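Bench Tips: Teaching a Two-Armed Robot to Handle Paper, Tape and Balloons

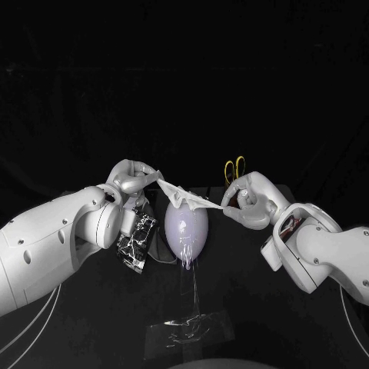
Vol. 16, page 70

Compiled by Chiamaka Ogundipe

Limp and springy materials are the hardest things to teach by remote control. A block stays where the gripper leaves it. A sheet of paper folds under its own weight, a balloon slides away from the lightest touch, and clear tape sticks to the first surface it meets. The tips below come from operators who record demonstrations with two-handed rigs, most of them on small benches at home or in a shared shop. They apply to a handheld leader arm, a glove, or a pair of tracked controllers. Where a tip depends on the type of control, the text says so.

SETTING THE BENCH

Use a dark top and a dark backdrop for pale materials. White paper against a white wall loses its outline in the head camera, and the operator starts guessing at the corners. Matte charcoal paint or plain black fabric both work. Iron the fabric if it has been stored folded, and hang it clear of the arms' travel.

Put the light over the middle of the work. Glossy tape shows as bright streaks under a hard lamp, and this can be turned to advantage: a streak tells the operator where the strip runs. A streak that falls on the grasp point hides it. Move the lamp a hand's width sideways and check again through the camera. Checking from your own chair is no use.

Tape a balloon down before asking the robot to put anything on it. Run strips of clear tape from the knot end to the table, then lay a wider patch flat in front of it. Press the patch down with a cloth from the center outward. Yakubu Nwosu uses strips on two sides only and leaves the balloon free to lean a little, on the grounds that a rigid setup teaches the arms to push.

Inflate to less than full. A soft balloon gives under the paper and survives a fingertip. Let a fresh one stand for 16 minutes before the first take so that its size settles. Keep spares of the same color and shape together in one bag.

Leave tools standing where they can be seen, but out of the line between the two hands. Scissors with yellow handles are easy to pick out on a dark table. Stand them handles up behind the work if the task calls for them later, and mark the spot with a pencil dot so that they return to it after every reset.

CABLES

Run sensor and hand cables below the forearm and let them fall in a loose curve toward the operator's side of the bench. Test the slack with both arms at full reach and then with both wrists crossed. A cable that goes tight at the end of a reach adds a small pull to the wrist, and the recording will contain it.

Secure any loose wiring near an open wrist cavity with cloth tape. Do not use cable ties drawn up hard; the bundle has to slide as the joint turns. Inspect it at the start of every session with the power off.

PINCHING A SHEET

Bring the fingertips in from the side of the sheet, level with the table, and close the thumb last. Coming down from above pushes the paper flat and leaves nothing to grip. If the sheet is lying fully flat, lift one edge first. A slight curl made by hand before the take is acceptable if the same curl will be there when the robot works alone.

Take one corner, stop, then take the other. New operators tend to close both hands together, and one of them usually misses. A short stop of one full breath also gives a clean break in the recording, useful later when the takes are cut into steps.

Use crumpled paper for the early sessions. Creases give the fingertips something to catch, and the camera sees folds better than it sees a smooth white surface. Go over to smooth sheets when the pinch is reliable. Crumple each sheet once, open it out, and discard it when the corners go soft.

Keep the sheet under light tension between the hands. Too much and it slips from the weaker pinch or tears at a crease. Too little and the middle sags below the fingers, out of the operator's view. Ngozi Oyewole sets the gap between the fingertips to the width of the object being covered and holds it there for the whole approach. With the gap fixed, only height and forward distance are left to control.

LAYING IT OVER

Approach from above, and lower both hands at the same speed. Watch the top of the balloon, not the hands. First contact should be in the middle of the sheet. If one side touches early, raise both hands and start the descent again; correcting one hand alone drags the paper across and rolls the balloon against its tape.

Keep the fingertips outside the widest part of the balloon. Hard fingers rarely burst latex by pressing. They burst it by snagging, most often at a seam in the finger shell. Run a cotton ball over each fingertip before the session. Fibers left behind show where to sand. Use 2,000 grit, wet, and dry the part fully before refitting it.

Release in the reverse order of the grasp, thumb first. Paper clings to some fingertip coatings in dry weather. If it lifts with the hand, wipe the coating with a barely damp cloth between takes.

RECORDING

Decide what counts as the end of the task and write it on a card beside the screen. "Sheet resting on balloon, both hands clear" is enough. Without the card, operators stop at different points and the robot learns to hover.

Change one thing at a time between takes. Shift the balloon a thumb's width, turn the paper, or move the background items, in that order. Olanrewaju Isah keeps a strip of masking tape along the near edge of his bench with positions marked in ballpoint and works along it from left to right, then back.

Keep small items such as foil packets and cleaning cloths in some takes and leave them out of others. A robot taught on a bare table will be thrown by the first wrapper it meets. Foil throws reflections that change with every small movement, so introduce it after the plain takes are done.

Record the recoveries. When a corner slips, pick it up again under control and carry on to the end. Mark the take as a recovery in the log. Discard it only if the operator's hand entered the work area or the tape came loose. Our own bench sessions aim for 200 kept takes per task, recoveries included, before any training is run.

Name files by date, operator initials, task and take number, in that order. Do not put "good" or "final" in a file name.

THE OPERATOR

Sit with both elbows supported. Shoulder fatigue appears in the data as a slow downward drift of the hands, well before the operator feels it. Change over or rest after 70 takes, sooner with a heavy leader arm.

Set the motion scale below one to one for paper work. Half scale is a fair starting point with tracked controllers. With a leader arm that has no scaling, shorten the reach by moving your chair closer and work from the elbow.

Turn off any background sound from the robot's fans in the headset if you have it. Keep motor noise audible if you can. A rise in pitch is often the first sign that a wrist is close to its limit.

FROM READERS

Ebere Tamuno writes that a Grostlow bench mat holds clear tape too well, and the patch tears on removal. She puts down a layer of baking parchment under the mat's front edge and tapes the balloon to a separate offcut of dark hardboard, clamped at the back. The whole board lifts off at the end of the day.

A reader using Bevell fingertip covers asks how often to replace them. Replace when the ribbing can no longer be felt with a fingernail. Change both hands together, and note the change in the log – a new cover on one side alters the pinch enough to be seen in the results.

Two readers ask about tape residue on white shells. Rub it with a little cooking oil on a cloth, leave it for a minute, then wipe with mild dish soap in water. Keep both away from joint rings and screw holes. Do not use acetone on painted or molded plastic.

On the question of gloves against controllers for thin sheets, the replies were evenly split. Glove users reported better thumb placement. Controller users reported fewer tracking losses when one hand passed behind the other. Send results, with the hand model and the motion scale used, to the Igwe bench desk.

Corrections: the backdrop clip listed on the previous page under Wodovora is sold in pairs. The torque setting printed beside it applies to the small clip only.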